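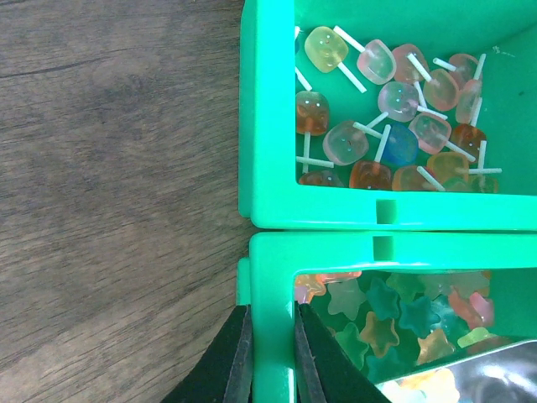 Sorting is just a chore with a better reputation, Rafia Hashmi was told by one reader after her first column on bins, and she says she has no good answer to that.

She runs Wudlow, a two-room business that packs small favors for parties and school fairs, and she has strong feelings about containers. I do not. I went to see her in March because a friend had paid for one of her afternoon classes on "putting a workroom in order," and I wanted to know what anyone could possibly teach for three hours on the subject of putting lollipops in one bin and stars in another.

"Less than three hours' worth," Hashmi said. "I talk slowly."

The bins are bright green plastic, and they sit nearly edge to edge. I asked why they were the same color. If the point is to tell things apart, surely you would want one green and one something else.

"People ask that every time. Then they buy six colors and forget what the colors mean. You look in the bin, you see lollipops. What is the color going to add?"

It could add a way to see from across the room, I said.

"Who is packing from across the room?"

I let that one go, though I still think I had a point. Her partner in the business, Areeba Zaidi, agrees with me, as it happens. Zaidi wanted labels from the beginning and lost. She handles the orders and came in partway through our talk, with a phone in one hand, to say that a customer had changed a count from 40 bags to 53 and wanted to know if the price would stay the same. It would not.

"I would label everything," Zaidi said. "Rafia thinks a label is an admission of failure."

Hashmi didn't deny it. Her view is that a label outlives what was in the bin. She once worked in a stockroom where a drawer marked RIBBON had held batteries for so long that new people were sent to the ribbon drawer when a flashlight went dead. She tells this story in the class. My friend had already told it to me, and told it better.

What I had come to ask about was the money. The class costs $30, and there is a kit you can buy afterward, which Hashmi calls the Prollia set. It is a pair of bins and a printed card. I asked what was on the card.

"How to use the bins."

Which is how?

"Put one kind of thing in each." She had the decency to laugh. "All right. It also says to fill them to where you can still see what's near the bottom, and to take from the front. But yes. You could work it out."

So why sell it?

"People like to leave with something. I fought it. Areeba did the math and I stopped fighting."

Zaidi's math was that the class alone did not pay for the afternoon it used up. They have sold 183 of the kits so far. I asked how many of those were still holding one kind of thing each. Neither of them knew, and neither had thought of asking the buyers. Hashmi said she might. I would be surprised.

On the actual packing she is more convincing. The sticks are the trouble with lollipops, she says. They go in pointing every way and they stay that way, and a person packing bags at speed grabs a head and finds two more sticks hooked across it. She has tried lining them all up.

"It takes longer to line them up than you save. I timed it. I was hoping it would come out the other way, because it looks so nice."

This was the first thing she said that I believed without reservation. Most advice about tidy rooms never gets near a clock. She timed the stars as well, and found that it made no difference what she did with them. Stars go in with a scoop of the hand and come out the same way.

Would she have told the class if lining up the sticks had only looked nice and saved nothing?

"I do tell them. Some of them go home and line them up anyway."

There is a second class planned, on shelves, under the name Tasent. Zaidi picked it and would not say where it came from. A supplier called Khattak is supposed to provide the shelving at a discount, and in return its catalog will be on a chair by the door. I said that this made the class sound a bit like a showroom. Hashmi said the catalog would be on a chair and people could sit somewhere else.

I asked her, before I left, whether her own kitchen was sorted this way.

"No," she said. "I have a drawer at home I can't open all the way." Zaidi, back on the phone about the 53 bags, held up two fingers.

"Two drawers," Hashmi said.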